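第4回 家庭の電気と伝熱 講義メモ(補足つき、清書まだ)

- 前回の残り:消費電力 P = VI、電力量は P × 時間。単位まちがえる人多い。W と Wh は別もの
- 今日:熱の伝わり方3つ → 台所の機器 → コンセント1口の容量
- 教科書はあとで。先に板書だけ写すこと

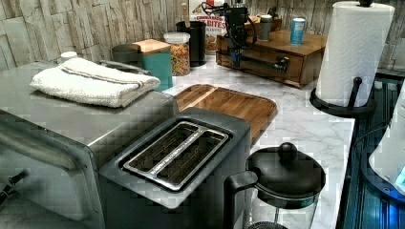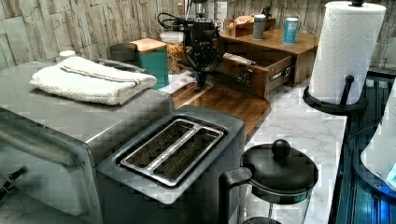
オーブントースターと2枚焼きトースター。どちらも電熱線の仲間として扱う。

Roman Wilczyńskaからは、先に「電熱線はなぜ熱くなるか」をやらないと放射の話が宙に浮く、という指摘。たしかに。なので順番を入れかえる。配布ずみの目次とはずれるので各自直しておいてください。

## 1. ジュール熱

- Q = I²Rt。電流の2乗で効く。ここ大事
- ニクロム線:抵抗率が大きい、高温でも酸化しにくい
- 家庭は電圧がほぼ一定 → P = V²/R で考えるほうが楽。つまり抵抗が**小さい**ほうが発熱は大きい
- 「抵抗が大きいほど熱くなる」は直列のときの話。毎年ここで混乱する。並列か直列か、まず回路図をかく

## 2. 熱の伝わり方

**伝導** 物質の中を順に伝わる。金属は速い、空気は遅い。布が鍋つかみになるのは繊維の間の空気のおかげ。ぬれた布だと水が入って伝わりやすくなる → やけど注意

**対流** 流体が動いて運ぶ。庫内の空気、鍋の湯。ファンつきは強制対流

**放射** 電磁波。間に物がなくても届く。絶対温度の4乗に比例(シュテファン・ボルツマン)。温度が少し上がるだけで大きく増える

パンの焼き色は主に表面の話。褐変(メイラード反応)は表面が乾いてから進む。中がまだ白いのは、内部に水が残っていて100℃をなかなか越えないかから。

## 3. 例題

(1) 抵抗 40 Ω の電熱線に 110 V をかけた。電流と消費電力は?

- I = 110 ÷ 40 = 2.75 A
- P = 110 × 2.75 = 302.5 W

(2) 同じ電熱線を4本並列にすると?

- 1本あたりの電圧は同じ 110 V
- 合計 302.5 × 4 = 1210 W、電流は 11 A

(3) 同じく4本直列なら? → 合成抵抗 160 Ω、電流 0.6875 A、電力 75.6 W。(2)の16分の1になることを確かめる。

(4) 宿題。163 Ω の抵抗を同じ電源につなぐ。5分間の発熱量を J で。分を秒になおすのを忘れずに

## 4. 容量の話

- 延長コードの定格は**合計**の値。口が空いていても足してよいとはかぎらない
- 束ねたコードは放熱が悪い。使うときは伸ばす
- プラグのほこり+湿気 → トラッキング。抜いて乾いた布でふく
- ブレーカーが落ちたら、まず機器を減らす。すぐ上げ直さない
- 熱の出る機器は上と横をあける。必要なすき間は機種ごとに違うので、説明書の数字を見ること

## 連絡

- レポートは3月の最初の回に回収。A4で2枚まで、手書き可
- 自宅の電熱機器を1つ選び、銘板の定格から抵抗を見積もる。銘板の値は書き写すこと(写真だけは不可)
- 有効数字は2けたで十分。電卓の表示をぜんぶ書かない
- 質問の多かった「熱いときと冷たいときで抵抗は同じか」は次回。ニクロムは変化が小さい、タングステンは大きい、とだけ覚えておいてくださ。グラフは次回配ります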